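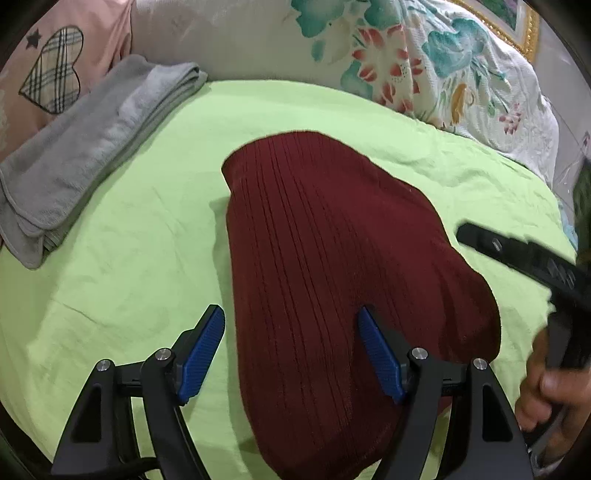 Maroon ribbed, lime sheet. Exhibit A.

1/ I have decided to own fewer clothes. My method is to put everything on the bed, one piece at a time, and be strict with it. I have been strict with four things since breakfast.

2/ The internet says to ask when you last wore it. I work from home. By that standard I own one pair of sweatpants and a bathrobe.

3/ Rule I made up in the shower: if I can remember what I paid, it stays until I've forgotten. This has saved a Boden coat from 2016 and doomed every T-shirt I was ever given at a conference.

4/ There are 10 of those, by the way. Three are from the same conference. I didn't even like the conference.

5/ My friend Rajkumari Uniyal did this last summer and now has what she calls a "working closet." I asked what mine was. She said "archaeological."

6/ Selling update. I put a linen blazer on Evasik for $40. Within a minute a man offered me $6 and asked if I'd throw in the hangers.

7/ I countered at $35. He countered at $6 and told me about his knee. We are now closer than I am with some of my cousins.

8/ Evasik also wants "the story behind the item." The story is that I thought I was going to be invited to more things.

9/ Found a wool skirt, size optimistic. It has moved with me through five apartments and has never been outdoors in any of them.

10/ Someone asked about donating. The drop-off on Grustum Street takes clothes in the morning only, and only if you're willing to be looked at by the woman who opens the bags. I once watched her hand a man back his own pants.

11/ Gwion Mostyn (replying to every one of these by text, because he "isn't on here") would like it known that he owns 12 shirts, all blue, and has never had a bad morning. I've seen him lose an argument with a parking meter.

12/ Sock report: I don't want to talk about it.

13/ Lunch. Read an article about a woman who wore the same dress for a year. She seemed very calm. She also seemed to have a washer in her unit and no cat.

14/ Back at it. Sweaters are the hard part. It's July, so every sweater looks ridiculous, and I know perfectly well that by November I'll be standing at the closet like someone whose ship went down.

15/ Compromise: sweaters get a hearing in August. All of them. No lawyers.

16/ Blazer man has gone up to $8. He says that's final and that the knee is better.

17/ Sold. Postage is $9.

18/ Current totals: one blazer gone, one dollar lost, two bags by the door. I've already taken a cardigan back out of the second bag. It was on top and it looked at me.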